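The Lamplighter of Fustbridge

The Lamplighter of Fustbridge is a fantasy adventure film directed by Gülizar Kozan from a screenplay by Ertuğrul Keskin. It stars Hülya Karakaya as Irent, an apprentice lamplighter who finds that she can step into any shadow cast by her own lamp. The film was produced by Özkan Pictures and released on February 16, 2024.

Plot

In the river town of Fustbridge, the street lamps are lit by hand each evening to keep out the Durnix, a creature that feeds on the memories of sleeping people. When her master forgets his own name overnight, Irent takes over his round and learns that one lamp in the old quarter has been left dark on purpose. Her search for the person responsible leads her to the town's former magistrate (Ozan Bozkurt), who once made a bargain with the Durnix and now wishes to be forgotten. Irent must decide whether to light the last lamp, which would free the town but leave her master's memories lost.

Production

Keskin wrote the first draft as a stage play for seven actors. Kozan read it in 2000 and acquired the rights, but the project was set aside twice for lack of funding. The final script kept the play's single-night structure and added the scenes on the river. Principal photography lasted 18 weeks. The shadow sequences were filmed with real lamps wherever possible, and digital effects were reserved for the Durnix itself. 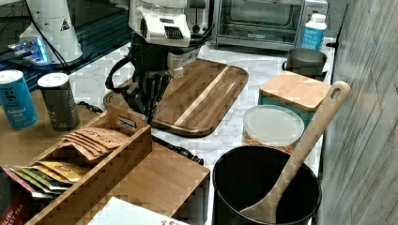 Gönül Yalçınkaya disagreed with the decision to hold the creature back until the final act, writing that the audience "spends an hour fearing a draught from an open door" and that an earlier glimpse would have given the middle section more weight. Kozan later replied that the town's fear was the true subject of the film.

Release and reception

The film opened in a small number of cinemas and was given a wider release in March. Reviews were generally favourable. Karakaya's performance was widely praised, as was the score – a spare arrangement for strings and hand bells. Several critics found the magistrate's history difficult to follow on a first viewing.

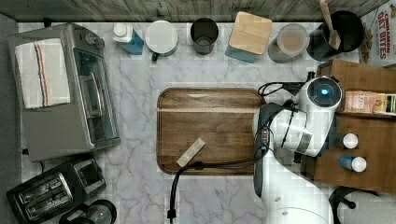

A longer version, prepared for home release, restores two scenes between Irent and the magistrate and makes the terms of his bargain clearer. The first edition was limited to 3172 numbered copies, each with a booklet containing the text of the original play.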